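**Perception sync, Tuesday**

Present: Hacer Baysal (notes), Koyama and Prorkeck teams

- Plane fit on white surfaces still drifts when the wrist view has little texture. Prorkeck to try 2,000 features per image.
- Planner timeout stays at 12 seconds. 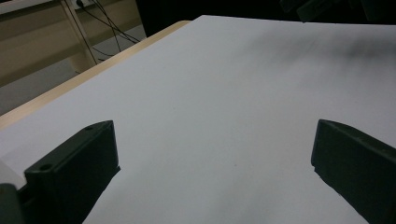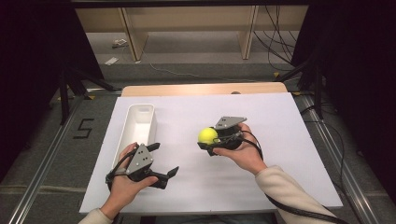 *Wrist view with open fingers (first); head view, ball in the right gripper (second)*

- Log viewer: 6 tickets open. Hacer takes the time offset bug - Koyama reviews.

Next sync at 2:00.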